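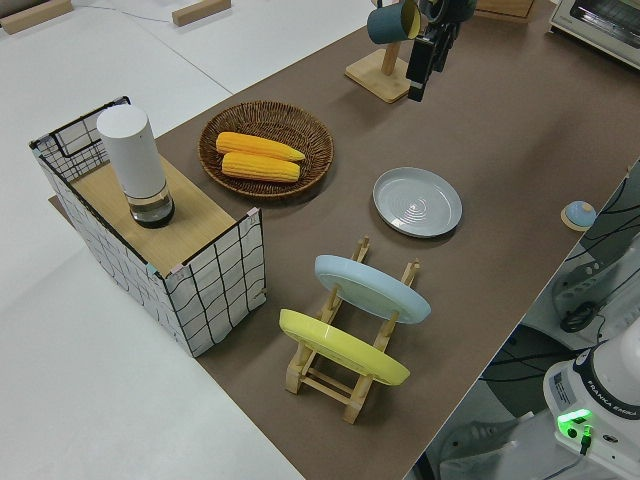
The ferry to Orau leaves at 6, and I had been told so twice, and I still got to the dock in time to watch the back end of it going out past the breakwater. So I had a night in Bramwell that I hadn't planned on, with one bag and a jar of my aunt's plum jam that was supposed to be a peace offering.

I should explain about the jam. My aunt and my mother hadn't spoken since September, when they sold the house in Sorkent and fell out over who got the kitchen clock. It's an ugly clock. It runs fast. My mother took it to Orau with her, and my aunt stayed on the mainland and told everyone who'd listen that it was hers, and there I was in the middle with the jam, because I'm the one who doesn't mind boats.

Bramwell has one hotel and it was full of people in town for a wedding. The woman at the desk felt bad for me and called her cousin, who had a room over a bakery, 2 flights up, with a window that didn't shut all the way (I slept in my coat). It smelled like warm bread from three in the morning on, and I have never been so hungry in my life! I lay there looking at that jar on the windowsill and telling myself no. 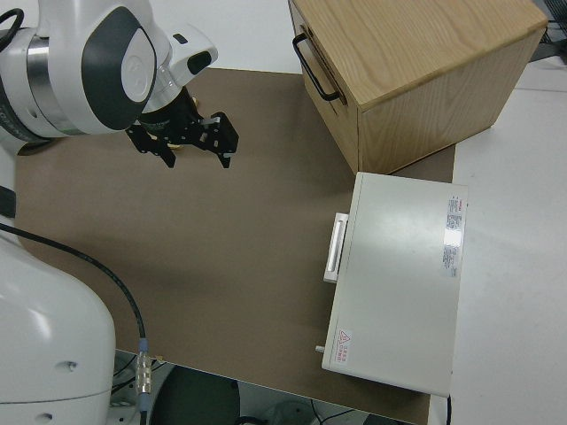 My mother's kitchen in Orau is a lot smaller than the one in Sorkent, and I kept trying to picture it from what she'd told me over the phone. She said the table was too big, the stove was too close to the door, and she had to turn sideways to get to the sink. She never said a word about the clock. In my head I gave her a silver ring like the polished one on that white arm, wide and shiny, the kind you'd catch your own face in, and I had her twisting it while she read the label on the jar. She doesn't even wear rings. I was very tired.

Around four I gave up and went down the stairs. The baker let me sit on a flour sack and gave me the end of a loaf, and I held it in both hands like a kid. He asked where I was headed and I told him the whole thing, the house and the clock and the jam, and he listened with his back to me the entire time, shaping rolls.

"So what does she want?" he said.

"Who?"

"Your aunt. She wants the clock?"

I said sure, she wanted the clock. Then I thought about it. My aunt has a clock in every room. She has a clock in the bathroom. What she had really asked me, the morning I left, with her hand on the car door, was whether my mother had found anybody over there to play cards with.

"I think she wants to be asked over," I said.

He shrugged and slid a tray in. "Then what's the jam for?"

I didn't have an answer for that. I ate my bread. When I got up to leave he wouldn't take any money, so I bought 17 rolls once the shop opened, which was all the change I had in my pocket and far too many rolls. 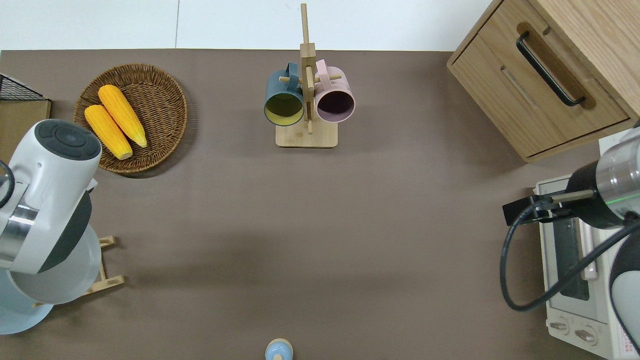 The tabletop, with the white wall behind.

The morning boat was the Koltano, older than I am, and she rolled the whole way. I sat outside with the rolls in my lap. A man next to me said the crossing was longer than it looked, and I said everything was longer than it looked, and he moved to another bench.

My mother was waiting at the top of the ramp in her good coat. She took the bakery bag first, looked in, and asked if I was feeding an army. Then she saw the jar. She turned it around and around to read the label, even though it was only the word "plum" and the year in my aunt's square handwriting.

"She put too much sugar in it," she said. "She always does."

"You haven't opened it."

"I can see it from here."

We walked up the hill. She carried the jam and I carried everything else. The clock was over the stove, and it said almost noon when it couldn't have been later than eleven-thirty. She got out plates for the two of us, then stood there with the cupboard open and took down another one — just stood there holding it.

"What time does that boat go back?" she said.

I told her there was one at four.

"By that clock or the real time?"

"The real time, Mom."

She put the plate on the table and went to find the phone.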